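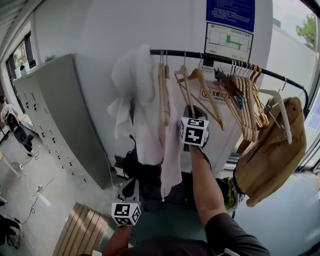

A hand reaching up to the clothes rail, with light wooden hangers on either side.

Home Guides Soaps Recording Series Links Contact

Setting up Plitix to record your soaps

Last updated 10/05/2020

I watch far too much television, so I wrote this section for people like me who can't be home for every episode of Gunomora. I use Plitix on the living room set, and these are the steps I go through each time I add a show. You'll need your account open and the box already hooked up (see the first section if it isn't).

1. Press Guide, then type the first few letters of the show. For Gunomora, "gun" gets me there, after a couple of westerns.

2. Pick the show and choose Series Link. If you choose Record Once you'll get tonight's episode and nothing more — I did that in November and missed the whole wedding week!

3. Under Episodes, choose New Only. The other choice is All Showings, and it picks up the late repeat and the weekend omnibus as well.

Note: The omnibus is listed as its own show. If you like watching the week in one go (I do, with Benavides), set a link for the omnibus and skip the weekday one.

4. Go to Padding and set the start to 0 and the end to 15 minutes. Soaps get pushed back whenever a live game runs long, and the last scene is the one you want.

5. Check Priority. Put the soap you care about most at the top of the list. The box can only record two channels at once, and anything lower down gets dropped without a peep.

Caution: Specials don't always belong to the series. The hour-long ones, the holiday ones and the charity ones often go out under a different title, so search for them separately the week they air.

6. Open Keep and pick a number. I keep 20 episodes of Gunomora, so I can go away for a while and still catch up.

Caution: Once you hit your number, the oldest episode is erased even if you haven't watched it. Press Lock on anything you want to hang on to.

Turning off spoilers

Plitix likes to show the episode summary the second you land on a recording. Go to Settings, Display, Summaries, and choose Hide Until Played. Gramitness has a similar switch, but there it's under Profile, and you have to set it again for each person in the house.

If an episode is missing

Look in History first. "Clash" means two other shows won out, so go back to step 5. "Moved" means the channel changed the time after your guide was updated — press Refresh Guide and give it 18 minutes before you try anything else. Mine has sat there looking frozen the entire time and then come back perfectly fine.

Error 3000 means the disk is full. Delete a few movies and restart the box.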